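About Gellton Darkroom

Gellton Darkroom is a photography school and shared workspace. We teach black and white film developing, printing under the enlarger, and a handful of older processes such as cyanotype and salt printing. We also rent darkroom time to people who already know what they are doing and want somewhere to do it.

The school was started by Embla Boström and Carla Matar, who met while working in the printing department of a commercial lab. When the lab went over to digital output and began clearing its wet rooms, they bought 5 enlargers, a paper drier and a large stainless steel sink, and stored them in Embla's garage until they could find a building with good drainage. That took longer than either of them expected. The sink is still in use. The drier has been rebuilt twice.

We now have two darkrooms, a finishing room, a small studio with north light and a teaching room on the ground floor. The larger darkroom is used for classes and open sessions. The smaller one is kept for private hire and for colour work, which needs total darkness and is easier to do without other people coming in and out.

What we teach

Most people begin with the First Roll course. It runs over five evenings and covers loading a camera, exposing a roll of film, developing it by hand, making a contact sheet and producing one finished print on fibre paper. Cameras are provided if you don't have one. They are plain mechanical 35mm bodies, all with a working meter, and we ask for a deposit.

After that there is no fixed order. Some people go on to the Printing course, which is taught by Embla and deals with contrast, dodging and burning, split-grade work and toning. Others come back for open sessions and ask questions when they get stuck. Sølve Vik teaches large format and looks after our field cameras. His course includes a day outdoors, and it goes ahead in rain unless the wind is too strong for the tripods.

Yeshi Zeleke runs the alternative processes classes. She trained as a textile printer before she took up photography, and her cyanotype course includes printing on cotton and linen as well as paper. Enlarged negatives are made on site, so you can bring pictures from any source, including your phone. 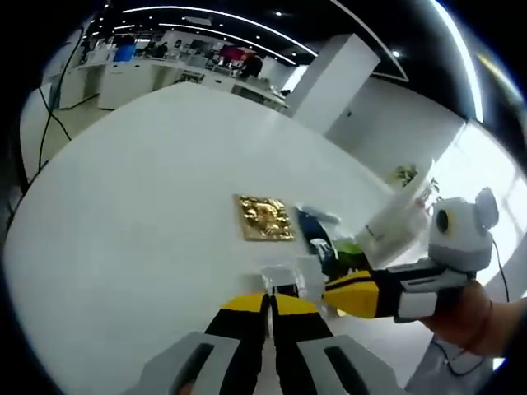
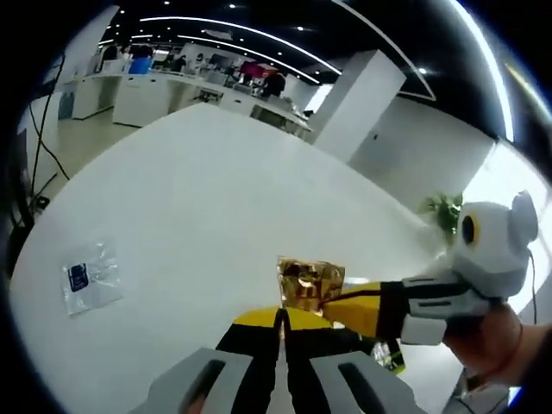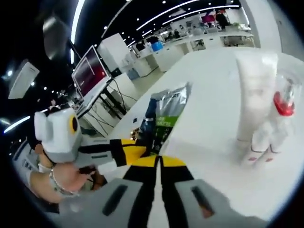
Class sizes are small. The main darkroom has room for eight people at the wet side, but we take no more than six on a course so that everybody has an enlarger or shares one with a single partner. Private tuition is available in the mornings and can be booked by the hour.

Open sessions

Open sessions are for anyone who has finished First Roll or can show us that they can work safely and tidily in a shared darkroom. The test is short — load a reel, mix a tray of developer at the right strength, make a test strip and clean up. Chemistry for black and white printing is included in the session price. Paper is not, though we sell it by the box and by the sheet at the front desk.

There is always a member of staff in the building during open sessions. For most of the week this is Kjell Öberg, who manages the workspace, orders the materials and repairs the equipment. If an enlarger is out of alignment, please tell him and leave it alone. He would like to see the fault before anybody tries to correct it.

Used fixer is collected in sealed drums and taken away by a licensed contractor, who recovers the silver. Please don't pour it down the sink, however little is left in the tray.

The Ionescu Room

Our teaching room also serves as a library. It is called the Ionescu Room after the family who owned the building before us and left us a good set of bookshelves. The books were mostly given by members and include technical manuals, exhibition catalogues and a long run of camera club annuals. They can be read here at any time we are open, but they can't be borrowed.

Each November we hang a members' exhibition in the same room and along the stairs. Anyone who has printed here during the year may put in two prints. There is no selection and there are no prizes. Work has to be framed or mounted on board, and it needs to reach us the week before hanging.

Prices and access

Current prices are on the Courses page. We keep 2 places on every First Roll course at half price for people on a low income. You don't need to send any paperwork, just choose the reduced rate when you book.

The ground floor, including the main darkroom and the toilets, is step-free. The smaller darkroom and the studio are up one flight of stairs, and there is no lift. One enlarger bench in the main darkroom can be lowered for use from a seat. If you would like to use it, mention it when booking and we will set it up before you arrive.

The nearest bus stop is served by the 40 and 41. There is a locked bicycle shed in the yard, and the code is sent out with your booking confirmation.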